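We use cookies to remember your settings. Accept / Manage preferences

# Ornstead Lunchbox Survey – README

April 2022
by Savita Shukla

Data from the lunchbox survey at the two Ornstead primary schools. Kids and parents filled in a paper sheet for a school week – what went in, what came home. Typed up by me and Man-lok Kao, mostly at night, so expect the odd typo.

## What's in it

- `sheets.csv` – one row per lunch, 1,700 rows
- `families.csv` – one row per household, 200 rows. No names, just a code
- `foods.csv` – our food list with the groupings. Siiri did the groupings, argue with her

Dates are day/month. Blanks mean the parent left it blank. A zero means they wrote zero. Please don't mix these up, the first version did and the fruit numbers were rubbish.

## How foods were coded

Went by what was written on the sheet. "Sandwich" with no filling stays `sandwich_unk`. Muesli bars are snack, not cereal – long argument, settled. Yoghurt is dairy even when it's mostly sugar.

Fruit gets its own column. Whole, cut up or dried. Bananas are always whole unless the parent said sliced. Colour and ripeness not recorded, altho a lot of parents wrote notes like "too spotty, won't eat it". Those notes are in `comment_raw`, spelling left alone.

Ripe yellow with a few faint speckles is what most of them seem to call a good one.

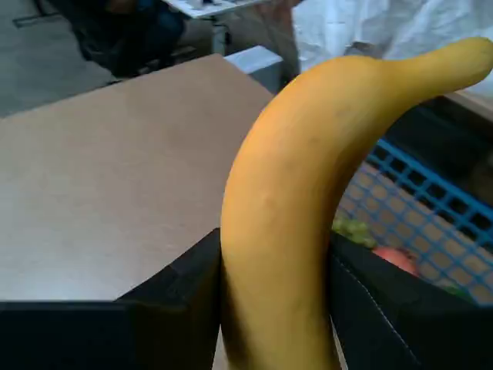 ## Known problems

- Vurnley campus sheets came back late, so the Friday column is thin
- 6 households handed in the same sheet twice. Second copy dropped
- "Came home" is a parent's guess. Half a crust counts as half a sandwich for some people and nothing for others
- Canteen days are marked `C` and should be left out of any averages
- Serving sizes – don't bother. Cups, handfuls, "a bit"

## Using it

Free for school and council use. For anything else ask Lajos Erdős at the Ornstead office first. Don't try to work out who the families are. Small town, it wouldn't be hard, so dont.

Next round is planned for July if we get the sheets printed. Will add a column for drinks – should of had one from the start.

## Changes

- v2: zero/blank mix-up fixed, duplicates out
- v1: first upload

Comments (3)

**Kálmán Katona**
Is `sandwich_unk` counted under bread in the groupings? Can't find it in foods.csv.

**Siiri Uibo**
Yes, bread. Missing row, I'll put it in tonight.

**M. Kao**
Also the Vurnley codes start at 600, the other school's start at 1. Forgot to put that in the readme.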